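Filed under: Bench notes / Shelving

8 June 2023

Book day. Leanne Hollis wanted the little shelf sorted before we start on the Kevbridge list, so that's where the morning went. I'd promised myself I'd write down the sizes this time - I always forget, and then I'm hunting for the ruler again in October!
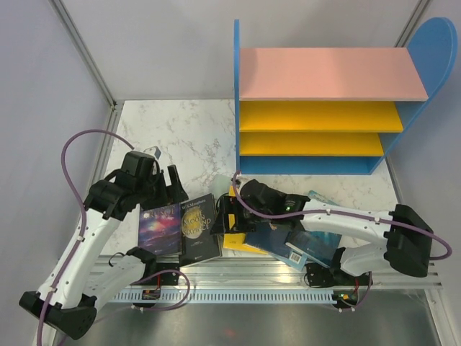
Anyway, my main gripe is with thin paperbacks. They slide about on each other, and a hardcover on top only makes it worse. I'd like a few more sturdy ones from the Reisinger box (31 in there, mostly kids' stuff). Leanne thinks we should stand them all upright. I'm happy with flat for now, it's easier on the spines.

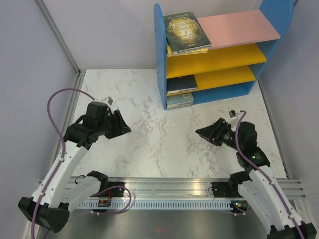 Blue shelf, four books lying flat at the left.

Still to do: ask Stimonlow about bookends, and dig out a cloth for the marble-look top. Also find out who has my good pencil.

Last updated: 8 days after entry, typo fixed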